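Foltudness Puck Display Case, reviewed by Citlali Zepeda

The Foltudness case holds one regulation ice hockey puck upright on a grooved base. I bought mine from Onow for a signed puck and have had it on a shelf since May. The cover is clear acrylic and lifts straight off. The groove grips the rim firmly and leaves the signature clear of the plastic. 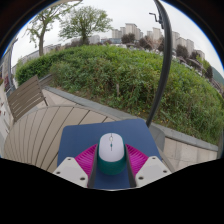
Fit between cover and base is good on three sides, with a slight gap at the back that lets in dust. UV protection is claimed but no figure is given. The older Yordanov case seals better and weighs 200 g more. The nameplate takes two lines of text and peels at one corner. Score: 7 out of 10.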